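Moving the Pantry Out of the Kitchen

2019-05-02

We've been in the apartment on Sendlow Street long enough now that I can say which of my ideas about the kitchen were bad. Most of them had to do with storage.

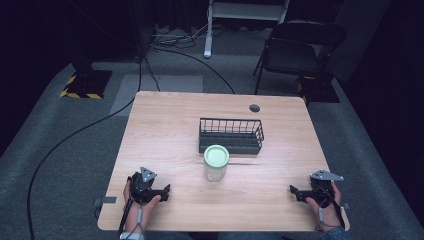 The kitchen has two upper cabinets and one drawer that opens all the way. The last place had a walk-in pantry, and I filled it the way you fill any space you're given. When we packed up I wrote down everything edible as it went into boxes, for the movers' insurance form, and the list came to 129 items. There were 6 bags of rice, all open. I don't remember buying the second one, let alone the rest.

For the first month I tried to fit all of it into the two cabinets. Things fell out when you opened the doors. The heavy cans ended up on the top shelf because that was the only shelf tall enough to stack them, and my shoulder didn't like that. After a bottle of soy sauce came down on the counter and cracked the corner of a tile, I took everything out again and started over.

My neighbor Teguh Tarigan cooks for five people in a kitchen the same size as mine, so I asked him how he does it. He keeps only what he'll use that week in the kitchen and puts the rest in the hall closet, on the floor and the first two shelves. When he starts cooking on the weekend he goes to the closet once and brings back what he needs. He doesn't label anything. He said he knows what cumin looks like.

I do label things. I've thrown out enough mystery flour to know that I need to. Masking tape and a marker are fine. I bought a label maker from Adano a few years ago and used it for one afternoon before the tape cartridge ran out, and a new cartridge costs almost what the machine did.

So the coats went to hooks by the front door and the closet became the pantry. It has no light. I put a battery puck light on the wall with the sticky pad it came with, and it fell off in two days, and then I used screws. The closet stays cooler than the kitchen, which is good for the onions and potatoes. Keep those two apart if you can. Mine are on separate shelves and the potatoes last longer than they used to.

The shelves were the expensive part. The closet came with one shelf at head height and a rod. I took out the rod and had boards cut at the lumber yard, and with the brackets, screws and a better level than the one I owned it came to $273. I could have done it cheaper with a freestanding unit, but the closet is an odd depth and every unit I measured stuck out far enough to stop the door from closing. My brother-in-law Cletus Montoya came over to help find the studs. One of them wasn't where a stud should be, so there's a patched hole behind the lentils.

Dry goods that come in bags go into jars or tubs with lids, mostly on account of moths. I had moths once, in 2011, and it took me until the following September to be rid of them. If you buy flour or oats in bulk, put them in the freezer for a few days first. After that they can go on the shelf.

Shopping is the part that changed the most. I used to buy whatever was on sale. Now I look in the closet before I leave and write a list, and if the shelf for something is full I don't buy it. The grocery bill went down by $40 a month, although some of that was just us eating through the rice. We had rice a lot this winter.

There are still things I haven't solved. Oils have no good place. They shouldn't be next to the stove but that's where I reach for them, so that's where they are. Vinegar is in the closet door rack along with the hot sauce. The baking pans are under the bed in a Zorkum tote, and I'm not proud of it, but I bake maybe twice in a season and they're easy enough to pull out.

Next on the list is the cabinet under the sink. It has a slow drip I keep meaning to look at, and everything in there is sitting on an old towel.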